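Chapter 6
Learning to Grasp Soft Food Items

6.1 Why soft items are treated separately

The grasp planners of Chapter 5 assume a rigid object whose shape is unchanged by contact. A dumpling violates that assumption. Its wrapper yields under load, and its outline offers few repeatable contact points. Engström's Kallico study replaced the planner with a policy trained on 2,241 demonstrations of a single task: transferring dumplings from a steamer to a plate.

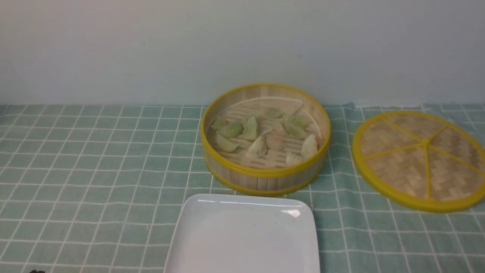
Figure 6.1 Head-camera view of the transfer task, with open steamer, lid and plate.

Two properties of the layout matter for what follows. The items differ in pose and colour, and some lie close to the steamer wall – a condition that limits the available approach angles. Randi Engström grouped trials by distance to the wall and reported a success rate of 81 per cent for items in the centre of the basket. Section 6.2 defines the observation and action spaces; Section 6.3 examines the 14 failure categories used in labelling the remaining trials.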